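소매유통론 6주차 강의노트
신선식품 진열과 가격: 왜 채소는 늘 입구에 있는가 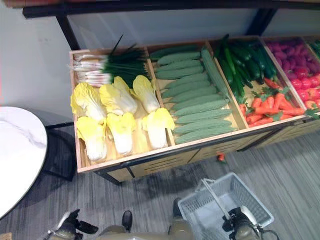 지난주에 재고회전율을 다 못 끝냈으니 거기서부터 갑니다. 공식은 이미 두 번 썼습니다. 세 번째로 쓰면 제가 지겨워서 생략합니다. 매출원가를 평균재고로 나눈다는 것만 기억하고, 분모에 기말재고를 넣는 사람은 중간고사 때 만나게 될 겁니다.

1. 입구의 채소

교과서에는 신선식품을 입구에 두면 점포 전체가 신선해 보인다고 나옵니다. 맞는 말이긴 한데, 장을 보는 입장에서는 참 이상한 배치입니다. 상추를 제일 먼저 담고 그 위에 세제와 생수를 얹게 되니까요. 손님의 편의와 점포의 편의가 부딪치면 대개 점포가 이깁니다. 이 과목의 절반은 그 얘기입니다.

읽을거리로 나눠 준 Prakash Ramasamy의 글은 이것을 '첫 열 걸음의 인상'이라고 부릅니다. 제목은 거창하지만 본문은 읽을 만합니다. 3절의 회귀분석은 건너뛰어도 됩니다. 저자도 건너뛴 것 같습니다.

2. 사례: Somisdale 점포

Somisdale은 중간 규모의 식료품 체인이고, 우리가 볼 점포는 취급 품목이 1,407개입니다. 그중 채소와 과일은 570개. 품목 수로는 40퍼센트가 조금 넘는데 본사 회의에서 쓰는 시간은 그보다 훨씬 깁니다. 통조림은 회의를 하지 않아도 상하지 않습니다.

점장이던 Hélder Cardoso가 6월에 한 일은 단순합니다. 잎채소의 진열량을 줄이고 보충 횟수를 늘렸습니다. 폐기는 줄었고, 인건비는 늘었고, 본사는 앞의 숫자만 보고 칭찬했습니다. 두 숫자를 같은 표에 넣어 보는 것이 이번 주 과제입니다.

3. 폐기율과 로스율

둘을 섞어 쓰지 마세요. 폐기율은 버린 것만 봅니다. 로스율에는 가격인하, 도난, 계량 오차, 그리고 어디로 갔는지 모르는 것까지 들어갑니다. 현장에서는 마지막 항목을 '기타'라고 적고 아주 편리하게 씁니다.

배추처럼 겉잎을 떼어 내고 파는 품목은 입고 중량과 판매 중량이 다릅니다. 이 차이를 감모로 잡을지 손질 비용으로 잡을지는 회사마다 다르니, 두 회사를 비교할 때는 주석부터 읽을 것. Marar와 Skumska의 자료를 나란히 놓고 한쪽이 유능하다고 결론 낸 보고서가 작년에 네 편 나왔습니다. 회계기준이 달랐을 뿐입니다.

4. 가격인하 시점

마감 할인을 일찍 시작하면 마진을 잃고, 늦게 시작하면 물건을 잃습니다. 여기까지는 누구나 압니다. 문제는 손님도 안다는 겁니다. 매일 같은 시각에 할인 스티커를 붙이면 그 시각 전에는 채소 코너가 한산해지고, 담당자는 수요가 없다고 판단해 발주를 줄입니다. Bromdale이 이 순환을 한 번 제대로 탔습니다. 자세한 수치는 배부 자료 17쪽.

수업 때 나온 질문: 그러면 할인 시각을 무작위로 하면 되지 않느냐. 이론상 됩니다. 스티커 붙이는 직원의 근무표도 무작위로 짜야 한다는 점만 해결해 오면 가산점을 드립니다.

과제
Somisdale 표를 이용해 잎채소의 보충 횟수 변경 전후 영업이익을 비교하시오. A4 두 장 이내. 표지는 분량에 들어가지 않으니 표지에 공들이지 말 것.
제출: 2002년 7월 24일, 수업 시작 전까지. 수업 시작 '쯤'은 받지 않습니다.

다음 주: 냉장 설비와 감가상각. 읽을거리는 과사무실 앞 상자에 있습니다. 복사가 흐린 쪽은 원본도 흐립니다.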